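Ticket 109: round table by the window, second floor break room, Iltdale building
Opened by: Hüsnü Karakaya
Status: open, waiting on furniture

Problem as reported
Good morning, and thank you for picking this one up so quickly! The round table from Otmont rocks whenever anybody leans on the near side, and I'm a little worried for the flower vase (the white one with the pale green flowers, which everyone is fond of). I first noticed it on Tuesday, when I set down a plate and felt the whole top dip toward me — not a lot, but enough to make me grab my tea.

We do lean on it quite a bit, as you'd expect at lunchtime, and people pull up whatever chair is free, so the table gets nudged from all sides. 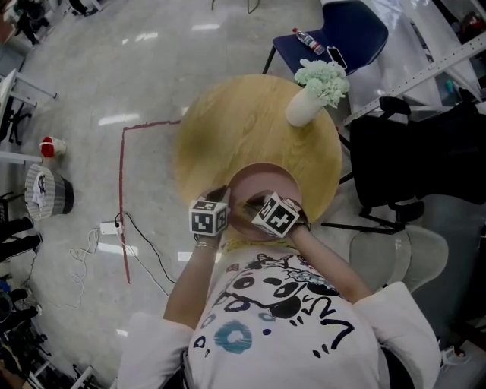
Tried so far
1. Turned the table a quarter of the way. Still rocks, same side.
2. Put 2 felt pads from the Horrocks drawer under the short foot. Better for a morning, then they slid out on the shiny floor.
3. Tightened the 4 screws under the top. One was quite loose, and I felt very pleased with myself, but the wobble came back after lunch.

Reply from furniture desk, 3:40 pm
Thanks, Hüsnü, lovely clear notes. Sounds like the leveling foot. I've asked Javirton for a new one. Please keep the vase on the windowsill until it's fitted.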